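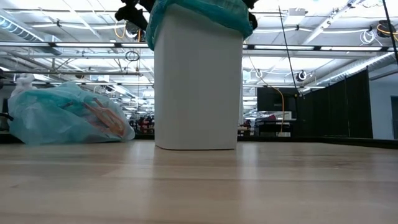
Why does my dog eat grass?

Most of the time she just likes it, and an otherwise healthy dog who nibbles a few blades on a walk is doing something dogs have done for as long as there have been lawns to do it on.

I wish somebody had told me that the first spring I had Biscuit, when I spent a small fortune in vet visits over what I was sure was a stomach in crisis. She's a beagle mix, heavy on the beagle, and she grazes. I mean it - head down, eyes half closed, ripping away at the good stuff by the mailbox like a very short cow. If we pass a patch of the wide, juicy kind with dew on it, I may as well sit down on the curb and check my messages.

My first theory was the one everybody has. Dogs eat grass because they feel sick and want to throw up, right? My mother says it, my neighbors say it, the guy who cuts my hair says it. So every time Biscuit took a mouthful I'd stand there bracing myself, paper towels in my coat pocket (I still find them in there). And most mornings, nothing. She'd finish up, sneeze, and trot off to smell a fire hydrant.

I finally took my worries to Cadi Beddoe, who has been seeing my animals since I moved to Gronow and who has the patience of a school bus driver. I'd kept a diary. I handed it over with some pride. She read two pages, flipped ahead to the end, and asked me how many times Biscuit had thrown up.

Twice, I said. In April and then once more after she got into the butter.

"So she's eating grass every day and throwing up when she steals butter," Cadi said. I had no comeback for that.

What she told me is that vomiting after grass does happen, but for most dogs it's the exception, and most of them don't look sick beforehand either. Some dogs probably like the taste. Some like the texture, or the fact that it's new and green after a long winter. Wild relatives of dogs eat plants too, so it may simply be part of the package. Some dogs do it when they're bored, and I'll admit that one stung a little, because Biscuit's worst grazing was during the month I was working late and our walks had shrunk to a lap around the parking lot.

I did go down the diet road for a while. A friend in Rastmont swore her terrier quit grazing when she switched him to a food with more fiber, so I asked Cadi, who said it was fine to try as long as I did it slowly, mixing a bit more of the new food in over a week or so. Biscuit thought the new food was terrific. She also thought the grass was terrific. We stuck with the food because her coat looked nice and her bathroom habits got very predictable, which at six in the morning is worth something.

Then there was the tray. If you've never seen one of these, it's a shallow planter of oat or wheat grass that you keep on the windowsill so your pet can snack on something you know is clean. I grew mine from seed, watered it, turned it toward the light, talked to it. When it was four inches tall I set it on the kitchen floor and called her over like I was unveiling a statue. She pulled the entire thing out by the roots and carried it to the couch. My sister's cat has the tray now and they're very happy together.

The part I'd been ignoring all this time, and the part Cadi cared about most, was what might be on the grass. Weed killer, fertilizer, slug bait, whatever the dog before yours left behind. Slug bait especially can be really dangerous, and some kinds are made with ingredients dogs find tasty. I had been fretting over the grass itself and letting her munch along the edge of a stranger's perfect lawn with one of those little flags stuck in it! I read the little flags now. If there's a sign saying the yard's been treated, we cross the street, and I wipe her feet when we get home, which she regards as an insult.

We've got our spots these days. There's the strip behind the library, the weedy bit by the ball field, and my own backyard, where I gave up on the lawn looking like anything a long time ago. No sprays, no pellets. I pulled out the lily of the valley along the fence too, which hurt, because it came with the house and smelled wonderful, but it's poisonous to dogs and she's a dog who samples. If you're not sure what's growing in your yard, take some pictures of the leaves and ask at your vet's office or a decent garden center. Mine found two things I'd been calling "the purple stuff."

Parasites are the other piece. Grass picks up eggs and larvae from whatever's been on it, so a grazer needs to stay current on her preventives and have a stool sample checked when the vet wants one. I used to skip that. I'd forget the little container, or remember it and then lose my nerve about carrying it in my purse. I don't skip it now.

As for stopping her in the moment, yanking the leash did nothing except make her eat faster. What works for us is a cheerful "let's go" and a bit of chicken, offered before she's got her whole face down in it. We practiced in the hallway first, then the driveway, then on the actual walk, with terrible chicken-to-dog ratios in the beginning. She'll leave a patch now maybe four times out of five. On the fifth I wait, and she looks up at me with a green mustache and we carry on.

Cadi did give me a list of what would change her mind, and it's taped inside my pantry door. If the grass eating is sudden, or frantic, with a lot of gulping and lip licking. If she's throwing up over and over, or trying to and nothing's coming. If her belly looks swollen, or she's off her food, or losing weight, or she has diarrhea that hangs around. If she starts eating things that aren't food at all, dirt or rocks or socks. Any of those and I'm supposed to call, and for the swollen belly or the retching I'm supposed to get in the car and call from there with somebody else driving. Same thing if I think she's gotten into a chemical, and bring the package.

None of that has happened so far. She's nine now and a little wide in the hips, and her last checkup was so dull that Cadi spent most of it telling me about her tomatoes. It rained last night and the strip behind the library will be at its best, so I've got chicken in one pocket and paper towels in the other, and she's already standing at the door.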